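4. Supplier Partnerships and the Transfer of Validation Practice

4.1 Background to the Harusdale agreement

The second case concerns the agreement between Harusdale, a mid-sized maker of passenger vehicles, and Livarura, a developer of automated driving software. Negotiations opened in February and the contract was signed on 13 April 2018. Under its terms, Harusdale supplied the base vehicles and kept control of braking and steering hardware, while Livarura supplied the perception and planning software under a license limited to the test fleet. A third party, Bonsu, was retained by both firms to keep the interface specification and to rule on disputed changes to it.

The division of work follows the pattern described by Issahaku and Kpodo in their earlier study of platform contracts, in which the vehicle maker buys a complete function and accepts limited access to its internals. It departs from that pattern in one respect. Harusdale obtained the right to run its own acceptance tests in simulation before any software release was loaded onto a vehicle, and a release that failed could be returned without penalty to either side.
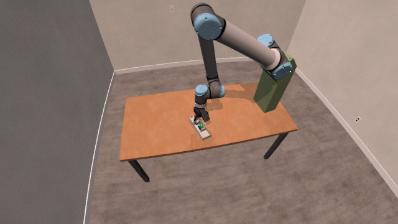

Figure 3. Rendered view: robotic arm on a pedestal, with table.

The acceptance clause had a larger effect on the working relationship than either party expected when it was drafted. Livarura's release schedule assumed a new build every 2 weeks. Harusdale's test procedure, written for conventional electronic control units, allowed 30 days for review of any change that touched the braking interface. Both periods were written into the contract, in separate annexes, and no text stated which took precedence. Engineers interviewed at the Jarkstead test site reported that builds were often superseded before their review was complete.

Bonsu proposed a reduced test set of 3000 simulated maneuvers, to be run on every build, with the full review reserved for releases that changed the interface specification itself. Harusdale accepted the proposal on the condition that its own staff select the maneuvers. Livarura objected that a fixed set would invite tuning to the test — a concern also raised in the literature on emissions certification — and asked that part of the set be redrawn for each build. The final wording adopts the redraw but leaves its size to Harusdale.

4.2 Allocation of liability

Liability for faults found after acceptance was split by location of the fault. A fault traced to the planning software remained with Livarura, and a fault in the actuators remained with Harusdale. Faults at the interface were referred to Bonsu, whose findings were binding for repair costs but had no bearing on claims by third parties. The contract is silent on faults that could not be reproduced in simulation. We return to this omission in Section 5, where the same gap appears in the remaining agreements.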